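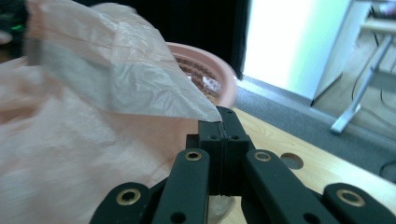
Closed jaws on the corner of a thin bag. The pinch is at the very tip of the pads.

Tips for comparing hand-held grippers on thin plastic

Almost every gripper is good with a wooden block. If you want to know which jaws you should buy or print, give them a bin liner. In our workshop we use one small pink basin with open sides and a roll of pink liners to match, and every new pair of jaws must put a liner in it before we try anything else. These are the notes I made in August, when we had the Zaner pads and the Pivum pads on the bench in the same week.

Use the thinnest bag you can buy. A thick garbage bag has a stiff edge and it forgives bad jaws. A thin one folds away from you when you come near, and you see quickly if the pads really meet.

Check the tips before the first bag. Close the jaws on a strip of paper and pull. If the paper comes out at the tip but holds further down, the pads are not parallel, and on plastic film it will be worse. With the Zaner pads I had to loosen the screws, press the jaws closed by hand and tighten again. The Pivum pads were straight from the package, but their surface is smoother and I do not like it so much.

Pick up a folded corner first, not a single layer. Two or more layers give the pads something to bite. When you can hold the corner ten tries in a row, go to the single edge.

Look at the joints also. Ours have round eyelets at the link joints, and dust goes in there. I wipe them with a dry cloth on Thursday, when the bench is cleaned anyway. No oil, please! Oil moves to the pads and then the whole comparison is worth nothing.

Work with both hands. One gripper can carry a bag but it can not open one. Take one side of the mouth with the left, the other side with the right, and move the hands apart slowly until the film is tight.

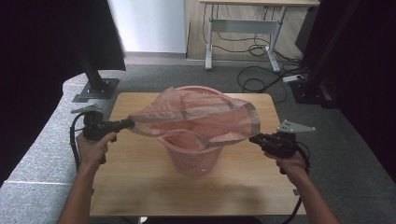
Left and right gripper pull the mouth of the bag open over the basket.

Keep the jaws pointing to each other. If you turn the wrists, the edge rolls around the pad and it is difficult to let go of it later. I made this mistake for a long time.

Give the cables enough length. Each of our grippers has its own cable, and I let it hang in a loop beside the forearm. A short cable pulls at the hand, and then you blame the jaws for a bad result which is from the cable.

Put the basket in the middle of the table and mark its place with tape. A light plastic basket slides when the bag touches it — this is normal, but you should start every try from the same place.

Write down the slips by type. I use only 2: "missed" when the jaws close on air, and "lost" when they had the film and it went out. Missed is mostly the operator. Lost is mostly the pads.

Do 40 bags with each pair, and change the pair after 4 bags. If you do all of one pair first, your hands learn the work and the second pair looks better than it is.

For controllers I can say less. The Zullero box lets you set how hard the jaws close, and for film I keep it on the low side. The Bélanger one closes faster but I have used it for only one afternoon.

Used bags can be tried again if you shake them flat. When the edge is stretched, take a new one.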